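Notebook, risk map for the Bandby area
June 24, 2023

Continued from the April pages. The aim is still the same: take the household survey of flood and heat risk and show it on a map, so that the local offices can see their own areas and correct them. I write down everything, also the things that did not work, so that we do not try them two times.

Started with the import. The survey file from Gaka has 1,519 rows. Two of the columns changed their name since April ("water_src" is now "water_source_main", and "elder" is now "hh_over_65"). The import script did not complain, it only filled these columns with empty values. I lost most of the morning on this. Now the script stops if a column it expects is missing. Please do not switch this check off, even when you are in a hurry.
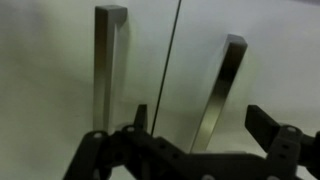 White doors, bar handle.

After the import I looked at the place names. The field teams write the same village in different ways, with and without the hyphen, sometimes with the name of the river after it. I made a table of spellings (places_alias, in the shared folder) and matched against that. 20 rows still have no match. I left them out of the map but kept them in the file with the mark "unplaced". Someone who knows the Tennant side should look at them, I can not guess these from my desk.

Then the score. Until now every indicator had the same weight. I tried a second version where access to water and distance to a clinic count double. The map looks different mostly in the north, where several areas went from yellow to orange. In the south almost nothing moved. I am not sure the second version is better. It is easier to explain the first one to a local office, and they are the people who must trust it. For the moment both versions are in the tool, and the switch is in the top menu.

Colors: the red and the green were too near to each other for color-blind readers. Changed to a scale from light yellow to dark blue. Areas without data are gray with lines. Before this they were white, and one office understood white as "no risk".

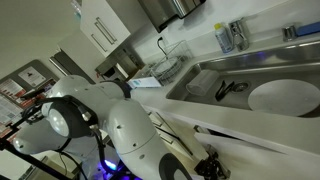 Page last changed: June 24, 2023, second save

Speed. With all the areas loaded the map was slow to open on the old laptops. I simplified the borders in Resosex, tolerance 700 meters, and it opens quickly now. But there is a price: on the coast two small islands disappeared completely. I put them back by hand from the original borders. If somebody runs the simplify step again, the islands will be lost again, so run add_islands after it. I should put both steps in one script. Not done yet.

The info window, which opens on a click, had too much text. I reduced it to the score, the date of the survey and the three indicators that pull the score down the most. The full table is behind the link "more". The printed report still uses the old long text, and I did not touch it.

One strange thing: in the area next to the Tennant border the score is very good, but the notes of the field team speak about a broken bridge and a closed school. I checked the numbers and they are entered correctly. I think our questions do not catch this kind of problem at all. We ask how far the clinic is, but we do not ask if the road can be used in the rainy season.
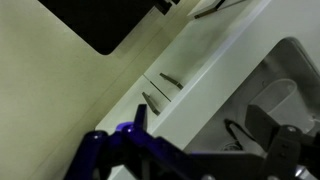

Can a local office change its own score in the tool?
They can change the ratings of the single indicators, and the score is then calculated again. The score itself is locked.

To do:
- alias table, send to Gaka for checking
- one script for simplify and islands
- ask about a road question for the next survey form
- legend in the print version still has the old red and green
- backup of the April map before I overwrite it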